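Boltham Institute Begins Second Phase of Gripper Comparison

04/11/2021

The Boltham Institute for Applied Automation has begun the second phase of its gripper comparison program, which will test five end-of-arm tools on a common set of tabletop handling tasks. The work is being carried out at the Institute's Hatley laboratory under the direction of Dr. Kalliopi Hoxha, head of the Manipulation Group.

The first phase, completed in February, was limited to 3 grippers and a single arm controller. A total of 149 trials were recorded during that phase, and the results were circulated to partner organizations last month. Several partners asked that the second phase include smaller objects, soft materials and items placed on plates or trays, as these are closer to the handling work done at their own sites.

"The first set of tests told us a good deal about grip force and very little about approach," said Dr. Hoxha. "A gripper may hold a part well once it has the part, but the approach angle and the finger shape decide how often it gets that far. We are giving much more attention to that question this time."

Each gripper will complete 20 attempts per object. Object positions are marked on the work surface with tape so that the layout can be restored between attempts. Finger pads will be replaced when a new gripper is mounted, and the arm will run at the same speed setting throughout the phase.

The program will also compare two controllers – the unit used in the first phase and a newer model supplied by Hoarau, an industrial partner of the Institute since the program was founded. Otakar Hubáček, senior engineer at Hoarau, will be based in Hatley for part of the testing period to assist with setup and calibration.

Sylvie Cormier, who oversees laboratory operations, said that the test protocol had been revised following comments from partners. Failed attempts will now be sorted by cause, including missed approach, slip during lift and drop during transfer. In the first phase, these were recorded under one heading.

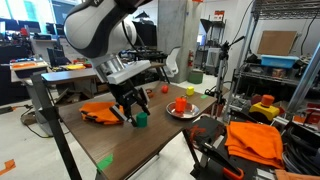
The gripper's black fingers over a green cylinder on the test table at the Hatley laboratory.

Results from the second phase will be reviewed by an outside panel chaired by Clifford Boychuk of Garnberg before they are released. The full protocol and the object list are available to partner organizations on request. Questions about the program may be directed to Xuân Tô in the Institute's Office of External Relations.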